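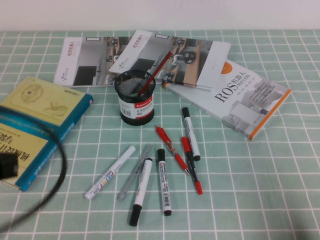

Desk-tidying task, Destham bench: pens, mesh holder and books on the green grid cloth.

Hello Eftychia,

October was a mixed month, so I'll start with the bad bit. We lost most of a week to a fault in the left arm, and I'd like you to hear it from me before you see the hours.

The arm kept stopping halfway through a reach. No crash, no warning on the screen, it just froze with the gripper open and then dropped about a hand's width when the brakes let go for a moment. That drop is the part I don't like. Nobody was hurt and nothing broke apart from one marker cap, but I've logged it as a safety matter and we now keep hands off the cloth until the light is red.

I blamed the software first (sorry, Bepari team) and went through 2,138 runs looking for a pattern. It froze in 35 of them, nearly all on reaches to the far left. In the end it was the wrist cable. At full stretch it pulled on its plug and the joint lost its signal. Plurkilex have sent a longer cable and a proper clamp, both now fitted, and I've done roughly 15 hours since without a stop.

The brake is still open. Plurkilex say a short release on signal loss is normal for this model — I don't think it should be, and I've asked them to put that in writing. Until they do, we're running at half speed.

Pens into the holder is going nicely otherwise. Books are harder, especially when one is tucked under another.

Could we move the Mollia visit back a fortnight? I'd rather show them the arm at full speed.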